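From: Nelly Bedoya
To: household-machines list
Subject: Re: [list] Kitchen chores by spring?

Ott Šimkus wrote:

> I think the list is too gloomy. The Tallow people ran their arm
> through 700 simulated kitchen attempts in October and it got
> through most of them. Cabinets, things on the floor, things
> handed from one spot to another. If it can do that in simulation,
> a real kitchen is a matter of tuning. I would expect Standdale to
> have one in the model apartment by spring.

Ott, I have read the same write-up, and "most of them" is carrying a lot of weight there. Most of what? A person who puts away most of the dishes and drops the others doesn't keep the job.

I went through the stills with the question I'd ask of any new hire, namely what exactly was the work? Some of it is closing two fingers around a plain upright thing in front of the cupboards.
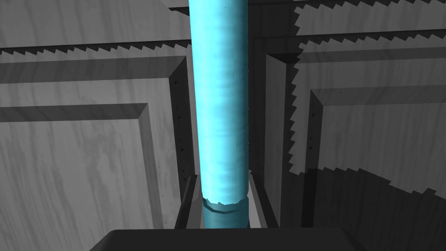 My mother's kitchen in Flemden has 39 things in the one cupboard beside the stove. I counted them last night for the purposes of this argument. There are lids that fit nothing, a sack of rice closed with a clothespin, and two jars that have to come out before you can reach the third. Getting a grip on an object is where that chore starts. Knowing which jar can be moved without bringing down the lids is the rest of it, and I see no mention of that in the write-up at all.

Then the doors. I'm prepared to be impressed by doors, because they are hard. They stick, they swing back, the hinge sags in August. A simulated door does what its author told it to do. 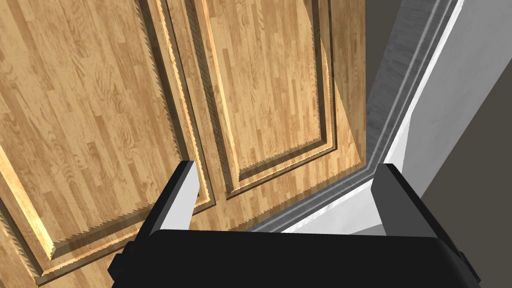 I'd like to know how many of the 700 began with the gripper already close to where it needed to be. Starting from across the room with a chair in the way is a different test. If the answer is in the write-up I missed it, and I read it twice.

My other complaint is time. The summary gives no duration for a single attempt. At Escobar, where I did shop-floor scheduling, we had a bin-picking cell that worked fine in the demo and took 210 seconds a part once the bins came in mixed. It was a good machine. We still had 5 people doing the picking, and they went home on time.

So my question for the list is whether anyone has seen one of these do a full chore, start to finish, in a house where somebody lives. I don't mean a grasp. I mean the kitchen was a mess and then it wasn't.
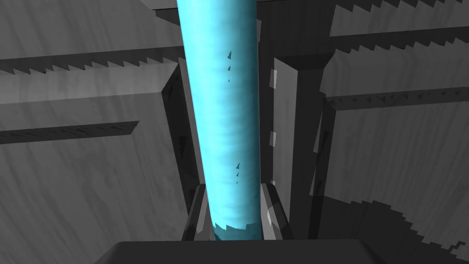

Ott's answer, when I tried this on him by phone, was that I would have said the same about dishwashers, and that people rearranged their kitchens for those without much fuss. He has a point. But a dishwasher is a box that asks you to load it – the hard part of the chore stayed with us, and we got used to it.

If that is where these arms are going, fine, let's say so. "You do the tidying and it does the last bit" is a product somebody might buy. It isn't what the write-up is selling.

For anyone going to Standdale to see a demo, I'd suggest asking for these:

1. A cupboard you packed yourself, that morning, badly.

2. A door that sticks. Bring tape if theirs are all new.

3. Something thin and flat, low down by the baseboard. I can do it with a fingernail. I want to watch two stiff fingers try it on a hard floor, more than once, with the clock showing.

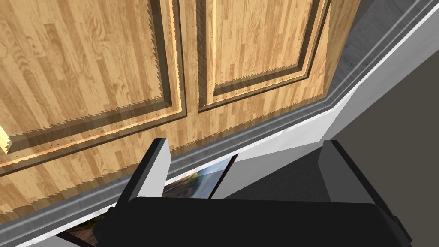 4. The same chore again with the lights turned down and a bag of groceries left in the way.

5. The full log, failures included.

If it gets through those I'll write to the list and say I was wrong, and Ott can pick the subject line.

Nelly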